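Utilizamos cookies propias y de terceros para mejorar su experiencia de navegación. Si continúa navegando, consideramos que acepta su uso. Aceptar | Más información

La mesa despejada y otras manías de taller

25 de diciembre de 2022

Llevo bastantes años montando y desmontando aparatos pequeños, primero en casa y después en un local de Wornstead, y he cambiado de opinión sobre muchas cosas: los imanes para tornillos, las lámparas de brazo, los guantes. Sobre la mesa no he cambiado. Sostengo que una mesa de trabajo debe ser grande, clara y estar casi vacía, y que el dinero que se gasta en cajoneras, paneles perforados y organizadores giratorios estaría mejor gastado en superficie.

El año pasado visité los talleres de Keane, donde tienen un mueble de 54 cajones rotulados junto a cada puesto. Es un mueble bonito. También es cierto que delante de él apenas queda sitio para apoyar los codos, y que la mitad de lo que se guarda allí no se toca en meses. Cuando pregunté dónde se hacía el montaje fino me llevaron a otra sala, con una mesa lisa y poca cosa encima.

Una pieza que se está montando necesita aire por todos los lados. Si hay que apartar tres cosas para girarla, se gira mal o no se gira. A mí me basta con lo que estoy usando, lo que voy a usar después y un bote que pueda alcanzar sin levantarme.

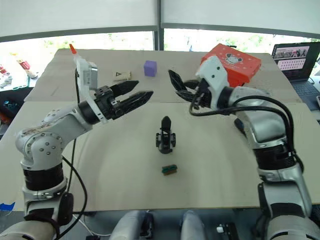 ¿Qué tamaño debe tener una mesa para trabajos pequeños?
El que permita dejar la pieza en el centro y un palmo largo de superficie libre a cada lado, más una zona al fondo para los botes y lo que no se usa en ese momento.

El color importa más de lo que se suele admitir. Durante mucho tiempo trabajé sobre un tablero verde oscuro que me regalaron con una compra, y perdía tornillos negros cada tarde. Pasé a un tablero beige y dejé de perderlos. Quien trabaje con piezas blancas tendrá el problema contrario, pero en este oficio casi todo lo que se cae es negro o plateado.

La luz va unida a esto. Prefiero una luz blanca y fría, fuerte en el centro de la mesa. Cansa más la vista al cabo de las horas, lo reconozco, y en enero, con el local a oscuras desde media tarde, resulta poco acogedora. Pero una regleta verde tiene unos huecos estrechos y oscuros, y con luz amarilla uno acaba metiendo la punta por intuición.

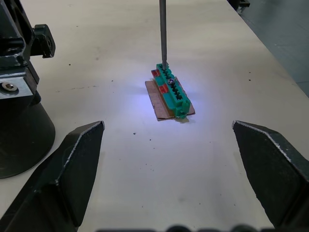 De ahí viene mi segunda manía, que es terminar una cosa antes de sacar la siguiente. Hay quien trabaja con cuatro montajes abiertos y dice que así aprovecha los tiempos muertos. Yo lo hice durante una temporada, con un encargo para Drosia de 407 conectores, y lo que aproveché fue el tiempo muerto para confundir unos con otros. Tuve que revisar el lote entero. Desde entonces saco una pieza, la termino y la aparto.

Me dirán que esto es lento. Lo es un poco. También es lento buscar un tornillo debajo de un montón de bolsitas, y ese tiempo no lo apunta nadie en ninguna hoja.

Tampoco soy partidario de comprar por si acaso. El catálogo de Gelum tiene unas 4,000 referencias y hubo un invierno en que yo quise tener una buena parte de ellas en casa. Aún conservo 2 cajas de aquella época, sin abrir. Los tornillos que gasto de verdad son siempre los mismos, y cuando necesito uno raro lo pido y espero. La espera molesta menos que convivir con las cajas.

Donde sí soy exigente es en la limpieza de lo que queda encima de la mesa. Un mecanismo de cremallera y piñón lleva dientes pequeños, y cualquier viruta que haya en el tablero tiene una habilidad especial para meterse entre ellos. Paso un trapo antes de poner la pieza, y otra vez si he limado algo cerca. Los engranajes se montan al final, con las manos limpias y las herramientas de corte guardadas.

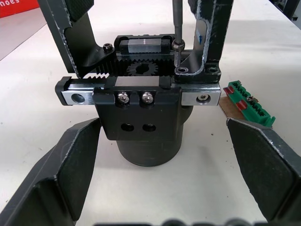

¿Conviene engrasar un piñón y una cremallera antes de montarlos?
Depende del material: en metal suele bastar una capa muy fina puesta con pincel, y en muchos plásticos es preferible dejarlos en seco y consultar la hoja del fabricante.

Entiendo que un panel lleno de herramientas da gusto verlo y que a muchos les anima a ponerse a trabajar. No tengo nada contra quien lo disfruta. Solo pido que, antes de comprar el próximo organizador, vacíe la mesa una tarde, trabaje así una semana y mire cuántas cosas ha tenido que ir a buscar. En mi caso fueron un calibre y un rollo de cinta, y el calibre lo devolví a su cajón esa misma noche.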